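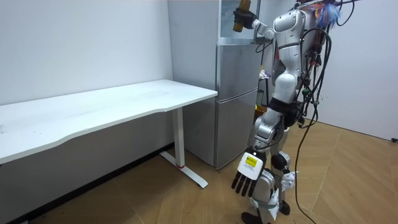
Page last changed: 27 Nov 2022

Section 3. Loading the upper compartment

This section applies to the Gelleda 255 two-door refrigerator. Read it after you have levelled the cabinet and let it stand, as set out in section 2. The lower compartment has its own section.

Before you load

1. Wipe the inside of the upper compartment with a soft cloth and warm water. Do not use scouring powder or anything with bleach in it.

2. Dry the floor of the compartment and the front lip. Small smudges on the floor that remain after wiping do no harm.

3. Switch on at the wall and set the dial to 3. Leave both doors shut for four hours.

4. Check the temperature with a fridge thermometer if you have one. If the compartment is still warm, leave it for another hour and check again.

Standing a tall bottle

Bottles of cooking oil, cold tea, squash and the like can be kept upright in the upper compartment. Make sure the cap is screwed down first and wipe any drips off the outside.

1. Open the upper door fully. The lower door can stay shut.

2. Hold the bottle round the body and keep it upright. Bring it in over the front lip.

3. Set the base flat on the compartment floor, on the left. Put it down gently and let go only when it stands by itself.

4. Check that the cap is clear of the roof of the compartment. A bottle that is too tall must go elsewhere. Do not lean it. 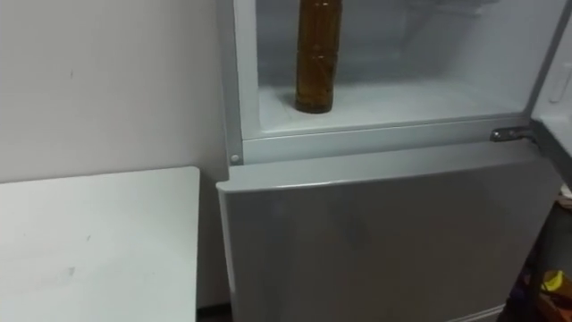 Fig. 3.1 Bottle upright on the left of the compartment floor, upper door open, lower door shut.

5. Close the door slowly the first time. If you feel it touch the bottle, stop, open it again and move the bottle further back.

Note: Cooking oil may turn cloudy or thicken in the cold. It normally clears again at room temperature.

Caution: Do not stand full glass bottles in this compartment when the dial is set above 4. The contents may freeze and crack the glass.

Caution: Keep fingers away from the hinge bracket between the two doors when the upper door is closing.

Using a table beside the refrigerator

A table or worktop next to the cabinet is handy for putting things down while you load. Leave a gap between it and the refrigerator so that air can pass and you can get a cloth down the side. Check that both doors open without touching it.

When you take a bottle out, lift the base clear of the front lip before drawing it towards you. Dragging it over the lip will mark the plastic in time.
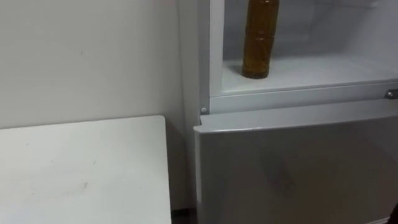 Fig. 3.2 Open upper compartment with one bottle in place. Note the raised front lip and the gap beside the table.

If something spills

1. Take out whatever is standing in the compartment.

2. Soak up the spill with kitchen paper. Start at the front lip, where liquid collects.

3. For oil, add a drop of washing-up liquid to warm water, wipe twice, then go over it once more with plain water.

4. Dry the floor and the door seal before closing the door.

If liquid has run down into the hinge, switch off at the wall and see page code 642, Hinges and seals.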